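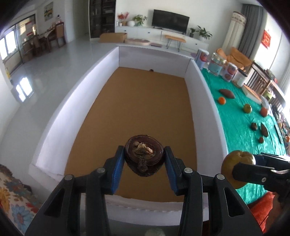
The parish library at Grelthorpe lends to 740 registered readers from two rooms above the former corn store. Its branch librarian, who has held the post for seven years, spoke to the Flellholm district newsletter about the change in opening hours that takes effect in August.

"Most of our readers work in Flellholm and are home after 6," the librarian said. "We were closing at five, and the evening reading group had to meet in the porch."

Under the new arrangement the library will stay open later on two evenings and will open after lunch on those days. The morning story session for under-fives is unchanged.

Asked whether borrowing had fallen, the librarian replied that large print and local history remained in steady demand – the bound volumes on the Vinard canal in particular. "They go out, they come back with tea on them, and they go out again."

The district has also agreed to repair the stair rail. Work on the damp in the rear room will wait until the roof has been inspected. Readers who hold reserved items are asked to collect them before the hours change, and may telephone the Flellholm office to extend a loan.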